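I've had the Plendier starter cell from Billum on my bench since May, and I like it a lot more than I thought I would! You get the blue hole-grid table, the arm, a maple work board and a set of shape blocks to practice on (stars, cylinders, a heart and so on). Bolting the board down took me 31 minutes, mostly hunting for the right hex key - my fault, it was in my pocket.

The lessons by Annunziata Zuccaro are great, super clear, and she never rushes you. The software is where I got grumpy. It saves up to two tool setups and then makes you overwrite one, which got old fast. Dae-han Kwak at support did write back the same afternoon, so points for that. I'd still buy it again, just maybe wait for the next update.
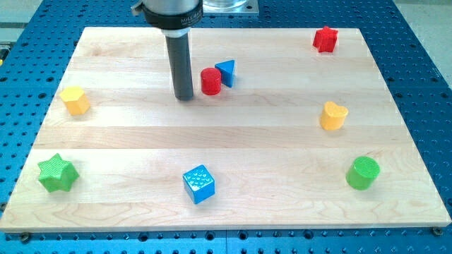 Vol. 2, No. 2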